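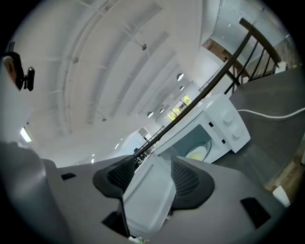

Hi all, I finally sat down with the Vornier dealer packet for the hazelnut shellers, and I have some thoughts before anybody else signs up for a territory. The machine itself I like a lot. It's loud, sure, but it cracks clean and the sorting tray slides out without tools. My one gripe is the feed rollers, which are bare and let the small nuts skid. A mesh face like the one on those two black pads would be closer to what I'd want there, and I've written to ask if they'd sell a roller sleeve like that.

Now the money part. The deposit is $1,158 and for that you get nine counties, one demo unit and a box of spare plates (the plates are the good part, trust me — I went through two sets with my old Nurard). What you don't get is any promise in writing that they won't sell direct to a grower in your counties. I called and a very nice man told me they "wouldn't normally do that." Well, okay!! But I'd like it on paper before I drive a demo unit all over creation.

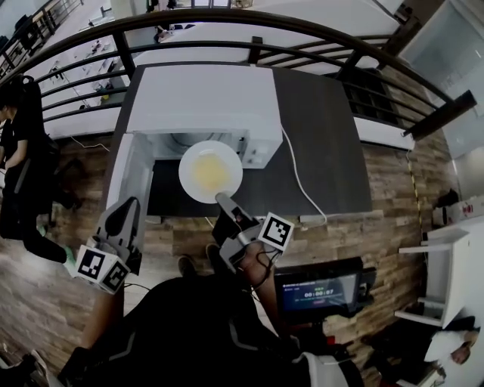

Plate coming out, microwave door wide open.

Freight is the other thing. The sheller weighs 310 pounds on the pallet and they ship to a dock only, so if you're on a farm road like me you're paying for a lift gate or borrowing somebody's forklift. Sivakumar includes the lift gate on theirs, but their buy-back price on kernels was lower when I asked in October, and they only take whole ones. I haven't decided between the two. If anyone has been a dealer for either one through a full harvest I'd love to hear how the parts orders went, especially in the busy weeks.
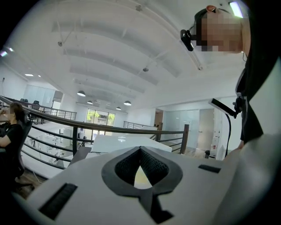

Albertina Guerreiro wrote:
> Has anyone read the buy-back clause closely? Mine says they'll
> take kernels "graded at Hiltomthorpe," and it doesn't say who
> pays to get them there. I ran 58 pounds through as a test lot
> and the shipping ate the whole margin. Ask before you sign.

Good catch, Albertina, I missed that completely. It's on the back page of mine too, same wording. I'll ask them tomorrow morning and post whatever they tell me.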